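Gripper Comparison, Station Check
Site: Hustham bench room
Units: Merow two-finger, Vatelus soft three-finger
Controller: Sjöberg, firmware 962
Month: March

1. Emergency stop within reach of the seat. OK
2. Arm parked and locked before anyone sits down. OK
3. Grip force cap set to 70 percent on both units. Merow OK. Vatelus was still at the default, corrected.
4. Hand baseline done at the table before gripper runs. OK. Both hands are needed for the peeling task, so a one-arm trial will not compare.

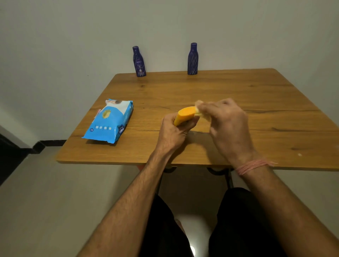 Item 4, hand baseline. Left hand holds the orange object, right hand pulls at the pale piece on its upper end.

5. Bottles stand at the back edge by the wall. OK. Approach from the front only. The Merow fingers open too wide to come in from the side at low speed.
6. Finger pads free of lotion and grit. FAIL on Merow, 2 pads. Clean and recheck.
7. Wipe handling. Pinch at both ends, keep the pull light. Vatelus to be tried first. Stop the run if the wipe catches in a finger joint. 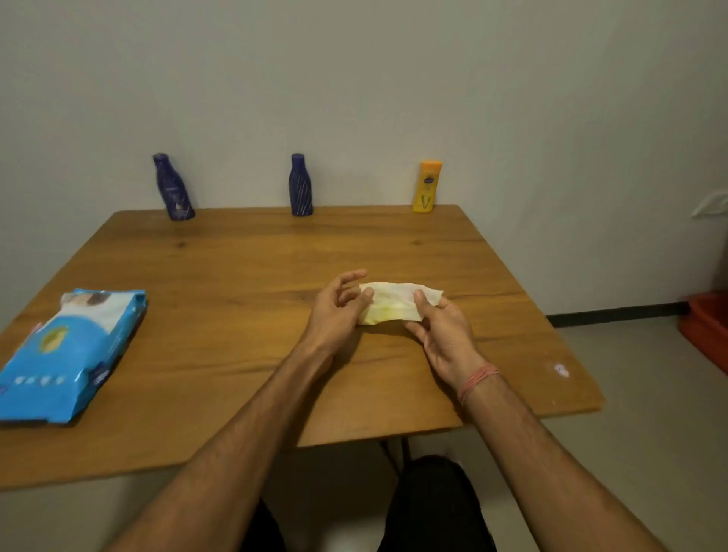 Comment from second checker: I would not pass item 7 for the Merow yet. The hard pads need a lower cap for thin material, and 70 is too much. Run it again at half that and log the slip count.

8. Cables clear of chair and knees. OK
9. Recheck due after pad change. Open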